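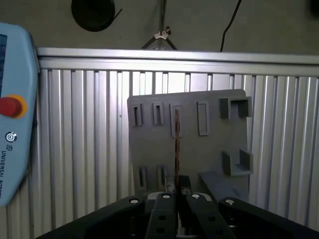
Gripper tryouts: questions I keep getting

Who's doing this?
Me, Minttu Saarinen, with plenty of help from Shengli Hao, who did most of the wiring. We work out of a small shop in Jevthorpe and we've been comparing grippers on one arm since March.

Which arm do you use?
A Universal Robots one, with the regular teach pendant. I get asked about other arms a lot, but I'd have to redo every mount, so that's a no for now!

What's the test?
A gray 3D-printed board with narrow slots in it, plus a couple of bigger holders. The gripper holds a thin brown rod by one end and the other end has to go into a slot. Sounds easy (I thought so too). A tiny twist in the fingers gets a lot bigger by the time it reaches the far end of the rod.

Why the linkage gripper and not a plain parallel one?
I'm trying both. The black one with the holes down its inner fingers is my favorite so far, mostly for how easy it is to swap the fingertip pads. The parallel one from Lehtinen is stiffer and I may still change my mind.

Where does the camera go?
On the wrist, looking out past the fingers. I tried a tripod first and kept losing sight of the slot behind the gripper. From the wrist, the lower slots can still hide behind the links, so plan your layout around that.

How many tries does each gripper get?
600 per set of pads. I swap the pads and start over after that.

Can I have the board files?
Sure, write to me and ask for board 5. The older ones have slots that are too tight, and Merja Nieminen at Varkwood has already snapped two rods finding that out. Sorry, Merja!

Do you test suction cups?
Not on this board. I've got a flat-parts board half drawn up for those, and I'll post it here once it prints cleanly.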